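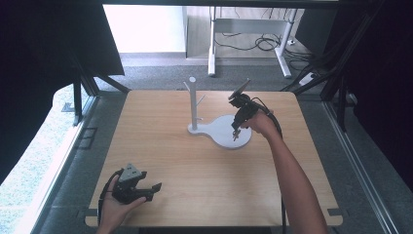

How to Return or Exchange an Item Purchased from Plosau

Please read these instructions before sending any item back to Plosau. They apply to purchases made through the Plosau online store and shipped to an address in the United States. Purchases made at the Haddad outlet are handled at the outlet counter and should not be mailed to the returns center.

Before You Begin

You will need your order number and the email address used at checkout. The order number is printed in the upper right corner of the packing slip and also appears in the subject line of your order confirmation. If you checked out as a guest, your order number and email address together take the place of an account login.

Items may be returned within 54 days of delivery. The return period is counted from the delivery date shown by the carrier, including weekends and holidays. Gloves, mittens, jackets, boots, and packs must be unworn outdoors, with all tags attached. Trying an item on indoors does not affect your right to return it.

The following cannot be returned: opened waterproofing treatments, fuel of any kind, gift cards, base layers with the hygiene strip removed, and items marked Final Sale on the product page.

Step 1. Open a Return Request

Go to the Order Status page and enter your order number and email address. Select View Order, then Return or Exchange. Check the box next to each item you wish to send back. If you ordered two or more of the same item, use the quantity menu to show how many are being returned.

You will be asked to choose a reason for each item. Choose the one that fits best, and use the comment field if none of them does. Comments are read by the returns staff and may be written in English or Spanish.

Step 2. Choose a Refund, Exchange, or Store Credit

Refunds are issued to the original form of payment. If the card used for the purchase has expired or been closed, the refund is still sent to the issuing bank, and you should contact the bank to learn how it will be paid out.

Exchanges are limited to a different size or color of the same item. The replacement is reserved when you submit the request and ships after the original has been scanned by the carrier. To exchange for a different product, select Refund and place a new order.

Store credit is added to your account as soon as the return has been inspected. It does not expire. Credit can be used together with a promotional code but cannot be applied to the purchase of gift cards.

Step 3. Print the Label

A prepaid label is created when you submit the request. Print it at full size on plain white paper. Customers without a printer may select Mobile Code instead and present the code at any participating drop-off location. The label is valid for one package only. If your return will not fit in a single box, open a second request for the remaining items.

A return shipping fee of $7.20 is deducted from refunds. There is no fee for exchanges, for store credit, or for items that arrived damaged or incorrect.

Step 4. Pack the Items

Use the original shipping bag or box if it is in good condition. Footwear must be returned in its shoe box, and the shoe box must be placed inside a second carton. Do not attach the shipping label or tape directly to the shoe box.

Include the packing slip. If you no longer have it, write the order number on a sheet of paper and place it on top of the items. Remove or cover any old labels and barcodes on the outside of the package, then seal every open seam with packing tape. 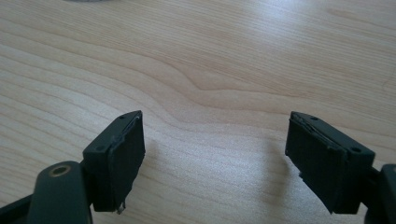 Light wood tabletop with a wavy grain.

Step 5. Send the Package

Hand the package to the carrier or leave it at a staffed drop-off location. Request a receipt and keep it until your refund or exchange is complete. Packages left in unattended boxes may not be scanned until the following business day — the date of the first scan is the date used to decide whether a return is on time.

Customers who prefer to arrange their own shipping may do so at their own expense. Address the package to Plosau Returns, Building 1520, and write the return request number on the outside. Plosau is not responsible for packages lost by a carrier that you have chosen.

Damaged, Defective, or Incorrect Items

Report any item that arrived damaged or incorrect within 72 hours of delivery. Select Problem with My Order on the Order Status page and attach at least one clear photograph of the item and one of the outer carton. Do not discard the carton until you have received a reply.

Defects that appear after use are covered by the manufacturer. Flirka and Histside products carry separate warranties, and claims must be made with the warranty card supplied with the product. Plosau can provide a copy of your receipt on request.

After Your Return Arrives

You will receive one email when the package is delivered to the returns center and another when inspection is complete. Inspection normally takes three to five business days and may take longer during the holiday season. Your bank may need additional time to post the refund.

If an item does not meet the conditions listed above, the returns staff will contact you before taking any further action. You may ask to have the item sent back to you — the cost of shipping will be charged in advance.

Questions about a return already in progress should be addressed to Maysoun Obeidat, Customer Returns, at extension 2325. Please have your return request number available when you call.

Instructions last revised November 29, 2025.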